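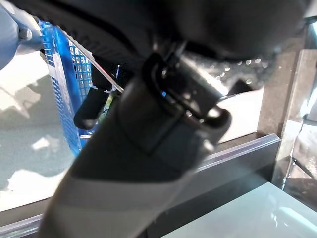

Davoud Mousavi

4. The basket at the drinks shelf

It took me a good while to come around to the idea that the hand basket deserved a section of its own. When we began the interviews at the Bistdale shop I had expected people to talk about prices, or perhaps about the lighting (which everyone has a view on), and they did, but sooner or later nearly all of them came back to the basket and to where on earth they were meant to put it while they chose a drink. Of the 304 shoppers who spoke with us over 12 weeks, those who carried a basket had a great deal more to say about the drinks shelf than those who pushed a trolley, and they said it with more feeling!

Bottled drinks are awkward things to buy by hand. They are heavy for their size, they roll, and a tall one laid on its side will often take up the whole length of a basket and leave everything else perched on top. Grunda (the older of our two study shops) keeps its large bottles down low, and there we saw people set the basket on the floor, crouch, load it, and then have to lift the lot from the worst possible height. Jerstead does the opposite, and shoppers there tended to hook the basket over one forearm and reach up with the other hand, something one woman told us she could manage with bread but never with iced tea.

The trial bay at Bistdale was our attempt to find a happy medium. As Figure 4 shows, the bottles stand on black shelves with a silver strip along the front, small colas share a shelf with a cluster of green bottles, and the basket is a plain blue plastic one with mesh sides. We were fond of the mesh from the start. Being able to see a little of what is already inside, without rummaging, turned out to matter to older shoppers in particular, and several of them mentioned it before we had thought to ask.
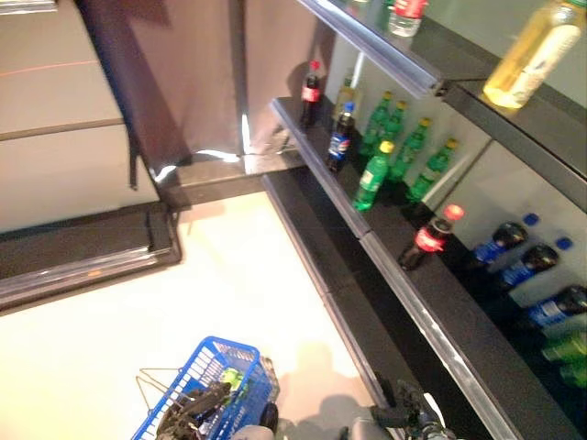
Colour came up as well, more often than I would have guessed. People look for a drink by its cap and its label long before they read any words, and a shopper who knows she wants the green one will walk straight to it and have her hand out before she has stopped moving. Steinarsdóttir's earlier notes on bread counters describe much the same habit, and I am grateful to have had them beside me while writing this. Where we moved a familiar drink to a different shelf, even by a small distance, people hesitated, shifted the basket from one arm to the other, and in 7 cases put it down altogether.

Putting it down is where the trouble starts, of course, as the aisle is narrow and a basket on the floor is easily kicked by the next person along. We come back to floor space, and to the matter of a resting ledge, in Section 5.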